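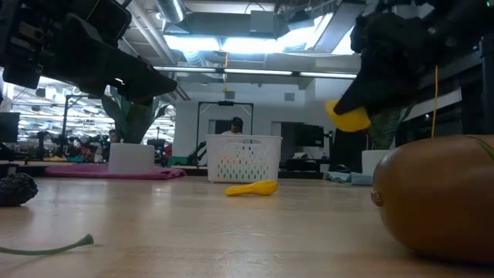
2022-09-25

Sunday, short day. Mostly the Clondano recommendations tracker, plus leftovers from the Ralby listening session.

Where it stands: 86 recommendations in the final list after Su-bin merged the duplicates under housing. Still two that say nearly the same thing about court fees, one under "courts" and one under "household debt". Left both in. Dae-han wants them merged, I don't, the people who asked for them were different groups and they'll each look for their own wording. Talk Tuesday.

Status codes, again. Old sheet had "in progress" for everything from "someone sent an email" to "ordinance passed first reading". Useless. New set:

- no owner
- owner named, nothing filed
- filed or funded
- adopted
- adopted and reported back to residents

Recoded transit and youth jobs this morning. Courts half done. Schools not touched. A lot slid down to "owner named, nothing filed" which Nam-gil is not going to like, he has been telling funders the transit section is well along. Should warn him before he opens the sheet.

**Ralby comment cards**

3000 printed in June, still two full boxes under the stairs. Raquel typed up the first batch, 100 cards, and put them in the shared folder as ralby_cards_A. Columns are fine but the neighborhood field is free text so we have "Ralby", "ralby north", "N. Ralby", "by the old laundry". Cleaned by hand. Don't do that for batch B, make it a dropdwon.

Top things on the cards by my own quick tags: bus after 9 pm, fines, the closed clinic, fines again, after school. Same order as the spring meetings more or less. Bus came out higher than I expected. Check whether the cards were handed out at the transfer stop, that would do it.
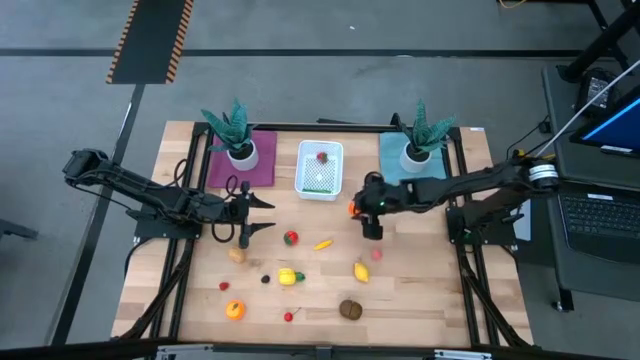 *Table and both arms.*

**Read-back test**

Dindo read six of the recommendations out loud to his aunt and her neighbor over the phone, no intro. They followed four. Lost on "establish a regional framework for coordinated municipal service delivery" (fair) and on the one with "restorative" in it twice. Rewrites so far:

- old: regional framework etc. / new: "Towns that share a border should share ambulance and trash contracts where it saves money."
- old: restorative one / new: still bad. Su-bin has a draft, waiting.

Problem – the commission's adopted text can't change. So plain version sits next to the official one, never replaces it. Need a line at the top of every page saying which is which. Dae-han says put the plain version first and bigger. Agree.

**Wukport**

Called their city office Friday about the reporting template, got voicemail, called again, got a nice man who had never heard of it. Sent him the blank form and the Yoo grant letter. If no answer by Wednesday, Raquel knows the clerk.

Yoo report: they want a number for "residents reached". I don't want to add the meeting sign-ins and the cards together, same people in both. Report seperately and say so in the notes. Nam-gil to sign.

To do
- finish courts recode
- schools recode (Su-bin and me, split it)
- email Nam-gil re transit BEFORE he looks
- second 100 cards to Raquel
- find who has the June sign-in sheets, not in the binder
- rename the tracker file, "final_final" has to go

Stopped at the juvenile court rows, row 41 has a question mark in it that isn't mine.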